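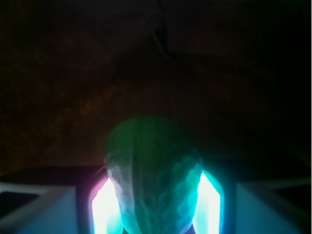
Dace Priedītis wrote back after the last report that she could follow the money fine but still wanted to know what the hand can feel that a cheap claw can't, and whether the second payment gets us closer to that. Fair question, so I'll start there.

Each finger on the Trundale hand is lit from inside, and the soft inner face changes how it looks when something presses on it. We read the pressure from that. Getting the light even took most of June. The old strips left a dead spot near the tip, and the new ones from Gidden are so much better that I stayed in the shop until 4 just closing the hand on things!

Spending so far is 800 of the 3044 granted, nearly all of it on finger parts and the wrist camera. The Plustden board is still on loan from the shared bench, so that line stays at zero.

Grip tests are now on soft, wrinkled objects, a lot harder than blocks and a lot more fun. I've logged 15 grips with the new fingers and will send the sheet on Monday. Still open: the right finger glows bluer than the left, and the cable above the wrist needs a proper clip.

Next up is slip detection. I can't wait to get going on it.

Urmas Zariņš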